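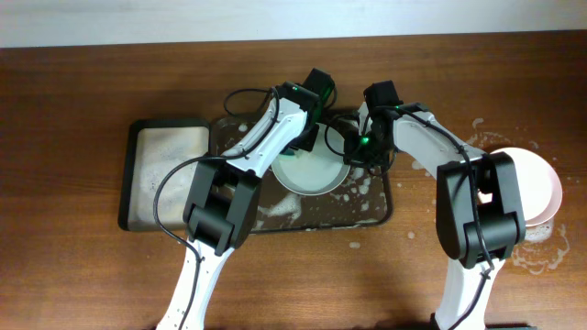 Last changed on a Thursday in August

The brown tray holds one dinner plate. A bowl will also go in if you use the smaller plates, but I mostly don't, so for practical purposes it's a one-plate tray. I have been setting the table with trays since spring, and a couple of people asked me to write down how it works, so I'm doing that before I forget the details.

The reason I started is the table. It's wood, brown, with the grain running the long way, and it came from Hanne Nieminen when she moved from a house to an apartment in Granport. She'd had it for years and had been careful with it. I was less careful. In the first month I put a hot casserole on a folded dish towel and got a pale ring, which I still know how to find. After that I bought placemats, the woven kind, and they were fine until something spilled. Soup goes straight through a woven placemat and then sits underneath it where you can't see it. I found two more marks when I finally lifted them all up to wash them.

A tray has a rim, so the soup stays in the tray. I picked up the dark brown one first, at Plosen, the housewares place by the Granport bus station. They had a bin of odd trays that weren't part of any set, 3 for the price of two, so I took three. The brown rectangular one was the best of them. One of the others has a black rim and has ended up as the tray for everything that isn't a plate. The third was too shallow and I gave it away.

What I do at a meal

The plate goes in the tray before any food goes on it. I used to plate at the stove and then carry the plate to the table and try to lower it into the tray, and you can't do that well with a full plate, because your fingers are under the edge and the rim of the tray is in the way. You either tip the plate or pinch yourself. Now I put the tray on the counter, put the plate in it, serve the food, and carry the whole thing by the tray.

Getting the plate back out is the opposite problem. A round plate in a rectangular tray touches close to the long sides and leaves the corners open, so the place to get hold of it is at the short ends, where there's room for your hand. If the plate is flat all the way out you can't get under it at all. My white plates have enough of a lift at the edge that a fingertip goes under. Before you buy trays, take one of your own plates to the store, or measure it. Go across the full width of the plate, edge to edge, and then add enough for your fingers. I didn't do this and was lucky.

Cutlery I've gone back and forth on. In the tray next to the plate, it slides around when you carry it. On the plate, it slides into the food. For now the fork and knife travel in the black-rimmed tray with the napkins and the salt, and get put down on the table next to each place. It's one extra trip. Glasses never go in the tray with the plate. I broke one that way in April, and it took a long time to get all of it out of the rice.

Why not one big tray

Tyyne Vuorinen, who lives downstairs and eats with us a couple of times a week, has one very large tray that takes dinner for four, and she thinks mine are fussy. She may be right. Hers works like this: everything is loaded in the kitchen, she carries it to the table in one trip, and then it all gets unloaded and the tray is put on the floor against the wall. At the end she does the reverse. It's quick. But the plates are on the bare table during the meal, and she has a tabletop that doesn't care, and I don't.

I did borrow hers for a weekend. Loaded, it was too heavy for me to carry comfortably through the doorway, where you have to turn a little sideways. I also had nowhere to keep it. Mine stand on end between the toaster and the wall.

Cleaning the trays

I wipe them after each meal with a damp cloth and dry them right away. They don't go in the dishwasher and they don't soak. Crumbs collect in the inside corners, and a cloth pushes them in tighter. An old soft toothbrush gets them out. I turn the tray over and wipe the bottom too, every time. This sounds like a small thing but grit on the bottom of a tray will scratch a table the same as grit on anything else, and the scratches I have that aren't from before came from pushing a tray across the table with sand under it, after a day at the beach. Lift it to move it.

I considered sticking felt pads on the corners. Felt picks up whatever you've spilled and keeps it, so I left them off.

The tabletop

People have asked whether the table is one color. It isn't. It's darker toward the far side and lighter, more orange, down toward the near left corner. Hanne says it was like that in her house. I've stopped trying to even it out. I tried, once, with a tinted product whose name I've thrown away along with the can, and all it did was make the dark part darker and slightly sticky for a week.

What I use now is Flusora, which Hanne gave me with the table, half a can of it. It's a plain clear oil. I bought my own can when hers ran out, 300 ml, and it's lasted well. My routine:

Clear the table completely. Wipe it with a barely damp cloth and let it dry overnight.

Put the oil on with an old T-shirt, going with the grain. Use less than you think. If it's shiny you've used too much.

Wait 40 minutes. Wipe off everything that will come off, with a second clean rag.

Leave it alone for 6 hours before any trays go back, and longer if the weather is damp. I put a tray down too soon one evening and it left an outline of itself that didn't fade until I oiled again.

Lay the used rags out flat outside to dry. Don't ball them up in the trash, oily rags can heat up and catch fire. It's on the can but the print is small.

I do this twice a year. Hanne did it more often, but she had the table by a window that got sun all afternoon, and it's away from the window here.

The pale ring from the casserole has gotten fainter. I don't think that's the oil, I think it's just time. The two marks from under the placemats haven't changed at all.

Hot things

A tray isn't a trivet. I want to put this in because I assumed it was, and because I've had dinner at two different houses where somebody set a pan from the oven straight into a tray. A plate with dinner on it is fine. A plate that's been warming in the oven I let sit on the stove for a few minutes first. Pans stay in the kitchen, and if people want seconds they go and get them. Tyyne doesn't like that rule and brings her own trivet.

Things I'd still like to sort out

A second brown tray the same size. Plosen hasn't had one since, and the woman at the counter said the odd bin is whatever comes in. I've looked at sets, and the sets are all either too small for a dinner plate or have handles that stick out so far that two won't fit side by side. At the moment there's one good tray and whoever sits at the far end gets a placemat with a cutting board on top of it. It does the job but it's high, and your elbow is in the wrong place.

Some kind of liner. The plate can slide inside the tray when you tilt it. A paper napkin under the plate stops most of it, and I've been cutting up a piece of that rubbery shelf mesh to try as well. The first piece I cut was too big and curled up at the sides. I'll change this post when I know if the smaller one is any better.

Somewhere for the black-rimmed tray to live. It never gets put away because there's always something in it, so it stays out on the table, usually over on the left. Last night I emptied it and found the spare key to Tyyne's apartment, which we had both been looking for since June.

Questions and corrections to the address on the contact page. Text and photo are mine, please ask before copying. Back to top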